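Hip Mobility and Lower Back Discomfort in Seated Students: Report on an Eight-Week Stretching Program

Marcelle Bouvier
Applied Movement Science, Adlow College
Submitted Thursday, December 6, 2018

1. Background

Students at Adlow spend a large part of the day sitting. Long sitting keeps the hip flexors in a shortened position and leaves the gluteal muscles mostly inactive. Several papers covered in the course link reduced hip extension to discomfort in the lower back, although the direction of the link is disputed. A person with a sore back may move less, and the hips may stiffen as a result.

This project asked whether a short daily routine, done without equipment, would change hip extension range and reported discomfort in a group of full-time students. It did not try to treat back pain. Anyone under medical care for a back condition was excluded.

2. Participants

A sign-up notice was sent to 113 students in the two residence halls, Kinsella and Villard. After screening, 29 were enrolled. Kinsella residents were assigned to the stretching group and Villard residents to the comparison group. Assignment by hall was chosen so that people sharing a kitchen would not compare instructions. It also means that the groups were not randomized, and this is discussed in section 6.

All participants reported at least six hours of sitting on a normal class day. Varsity athletes were not eligible.

3. Routine

The stretching group received a printed sheet with four exercises: a half-kneeling hip flexor stretch, a figure-four stretch on the back, a glute bridge, and a slow standing hip circle. Each stretch was held for 30 seconds per side and repeated twice. The bridge was done in two sets of ten. The full routine took under 12 minutes.

Instructions for the half-kneeling stretch were rewritten after the first week. The original wording told participants to "push the hips forward," and most of them did this by arching the lower back, which moves the stretch away from the hip flexor. The revised wording asked them to tuck the pelvis first and then shift forward only until tension was felt at the front of the thigh. No further changes were made to the sheet.

The comparison group was asked to keep its usual habits and was given the same sheet at the end of the study.

4. Measurement

Hip extension was measured with the modified Thomas test. The participant lies back at the end of a treatment table, holds one knee to the chest, and lets the other leg hang. The angle of the hanging thigh was read with a Homier goniometer. Three readings were taken per side and averaged. The same examiner took all readings, in the late afternoon, before any exercise.

Discomfort was scored on a paper scale from zero to ten each Sunday evening. Participants also kept a log of completed sessions.

5. Results

The stretching group logged 377 completed sessions in total. Adherence was highest in the first three weeks and dropped during midterms — the log sheets for that week are mostly blank.

Mean hip extension in the stretching group increased by a little over four degrees. The comparison group changed by less than one degree, within the error expected for the test. Left and right sides did not differ in any useful way.

Mean discomfort fell from 3.6 to 2.7 in the stretching group and from 3.4 to 3.1 in the comparison group. The spread within each group was wide. Two participants in the stretching group reported more discomfort at the end than at the start, and both had gained range.

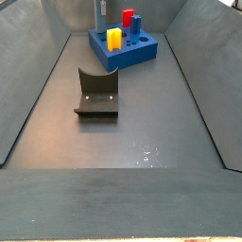
Figure 1. Blue foam block near the back of a gray bin.

6. Discussion

The gain in range is consistent with the course readings. The change in discomfort is small and cannot be credited to the routine alone. Participants knew which group they were in, and a weekly score is easily affected by sleep, workload, and mood on the day it is filled in.

The hall assignment is the main weakness. Villard is farther from the lecture buildings, so its residents walk more on a class day, by around 2,000 steps according to the campus map distances. That difference existed before the study and was not corrected for. A single examiner who knew the groups is a second weakness. Blinding would have required another trained person, and none was available at the scheduled times.

The session log records whether the routine was done but says nothing about how well. Given the problem with the half-kneeling instructions, a supervised session in weeks one and four should be added to any repeat of the study. Pilot testing of the sheet would best be done in August, before residents settle into a timetable.

7. Materials

The exercise sheet (both versions), the blank log, and the averaged goniometer readings are in Appendices A to C. Individual discomfort scores are held by the department and are not reproduced.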